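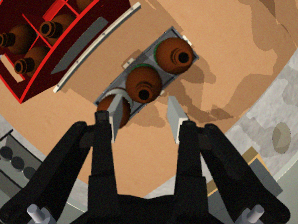
A gray bottle tray on a tan tabletop.

Why Does Your Body Love Oats So Much?

Have you ever come down to breakfast on a chilly October morning, found a big warm bowl of oatmeal waiting for you, and wondered how something so plain could keep you going all the way to lunch? I have wondered that many times, usually with my mouth full, and so I thought we might find out together.

Oats are the seeds of a tall grass. If you stood in a field of them late in the summer, you would see hundreds of little seeds dangling from thin stems, and you would hear them rustle whenever the wind blew. Each seed wears a tough jacket called a hull. People can't chew the hull very well (horses don't mind it a bit!), so the mill takes it off, steams what's left and presses it flat between heavy rollers. Now you have rolled oats, the kind my neighbor Farah Goh pours into everything from cookies to meatloaf.
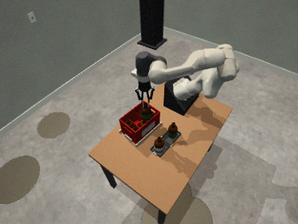

What is fiber, anyway?

Fiber is the part of a plant that your body can't break down all the way. You might think that makes it useless, but oh my, it has plenty to do! Oats have a special kind called beta-glucan (say it "BAY-ta GLOO-can"), and when it meets water it turns thick and a little bit slippery, like soft jelly. You have seen it happen yourself if you ever left your oatmeal sitting too long and had to pry the spoon out.

Inside your tummy, that jelly moves along slowly. The energy from your breakfast comes to you bit by bit, and you don't feel hungry again the minute you sit down at your desk.

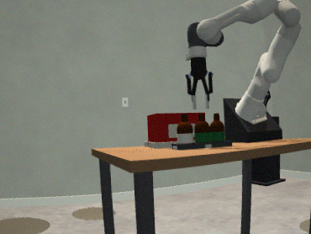
It also feeds some very tiny friends. Deep in your gut live bacteria, far too small to see, and many of them are the helpful sort. They gobble up the fiber you couldn't use, and in return they make things that help keep the walls of your gut healthy. I like to think of them having their own breakfast a few hours after mine.

Try it at home

Ask a grown-up to help you with this one. Put half a cup of rolled oats in a jar, pour in half a cup of milk, add a spoonful of raisins or chopped apple, and put the lid on. Leave it in the refrigerator overnight. In the morning, stir it and see how much thicker it has become. Slamet Hidayat, who tests my recipes with his 2 daughters, tells me banana is the best topping, and his daughters tell me it is peanut butter, so you may have to settle that for yourselves.

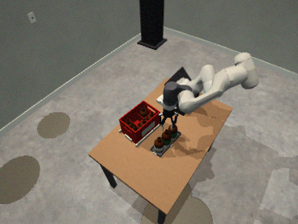
A red crate and a dark tray share the table with a robot arm.

One more thing before you run off. If wheat makes you sick, check with a grown-up before eating oats, as some are milled alongside wheat and can pick up a little of it on the way.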